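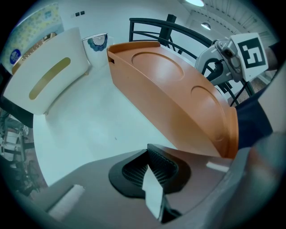
Kapitel 13
Kleinteile auf der Arbeitsfläche: Ablage, Tablett, Behälter

13.1 Gegenstand des Kapitels

Die Kapitel bis hierher behandelten Regale, Schränke und Rollcontainer, also Möbel mit festem Standort. Auf der Arbeitsfläche selbst gelten andere Bedingungen. Sie wird mehrmals täglich umgeräumt, von wechselnden Personen benutzt und dient nebenbei als Abstellplatz für alles, was gerade keinen Ort hat. Eine Ordnung, die im Schrank monatelang hält, ist auf dem Tisch oft schon am Mittag aufgelöst.

Unter Kleinteilen werden im Folgenden Gegenstände verstanden, die mit einer Hand gegriffen und ohne Werkzeug versetzt werden können. Dazu zählen auch Behälter, sofern sie diese Bedingung gefüllt noch erfüllen. Bildschirme, Stative und fest verkabelte Geräte gehören nicht dazu; sie werden in Kapitel 16 behandelt.

13.2 Begriffe

Ablagefläche: der Teil der Tischplatte, auf dem Gegenstände dauerhaft stehen dürfen. Er liegt in der Regel an der hinteren Kante.

Arbeitsfläche im engeren Sinn: der vordere Teil, der nach jedem Arbeitsgang frei zu räumen ist.

Tablett: ein flacher Träger mit umlaufendem Rand. Vertiefungen in der Oberseite legen den Standort einzelner Teile fest. Runde Vertiefungen eignen sich für Becher und Dosen, für eckige Teile nur eingeschränkt.

Entnahmebehälter: ein Behälter, dessen Inhalt stückweise durch eine Öffnung entnommen wird. Maßgeblich für die Aufstellung ist die Lage der Öffnung. Liegt sie an der Vorderseite, muss diese zur arbeitenden Person zeigen.

13.3 Räumliche Voraussetzungen

In Gemeinschaftsräumen treffen Sitzplätze, Bildschirmarbeitsplätze und freie Tische aufeinander. Die Wege dazwischen sind meist nicht geplant, sondern haben sich ergeben.

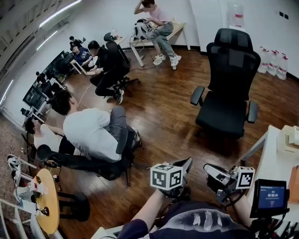 Für die Planung sind daher zuerst die Laufwege aufzunehmen, danach die Kabelführung, zuletzt die Tische. Kabel, die quer über den Boden verlaufen, bilden eine Grenze – auch dann, wenn sie im Grundriss nicht verzeichnet sind. Ein Tisch jenseits einer solchen Grenze wird seltener aufgeräumt als ein gleich weit entfernter Tisch diesseits davon. Tische, auf denen gesessen wird, scheiden als Ablage aus.

Im Planungsblatt Varkex erhält jeder Tisch eine eigene Zeile. Eingetragen werden Plattenmaß, Abstand zur Wand, benachbarte Schalter und die zulässige Tiefe der Ablagefläche.

13.4 Anordnung an der hinteren Kante

Hohe Behälter stehen hinten, flache Träger davor. Ein Tablett darf schräg liegen, solange es nicht über die Tischkante ragt und die Öffnungen der Entnahmebehälter zugänglich bleiben. Angelehnte Packungen sind nur vor einer geschlossenen Wand zulässig; vor einem Geländer fehlt die Rückenstütze.

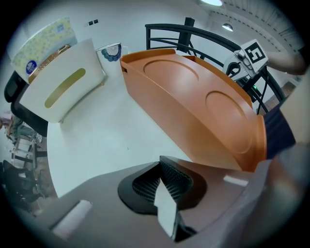

Abb. 13.2: Tablett mit zwei runden Vertiefungen, links dahinter Tücherbox und angelehnte Packung.

Übungsaufgaben zu diesem Abschnitt stehen auf Seite 161.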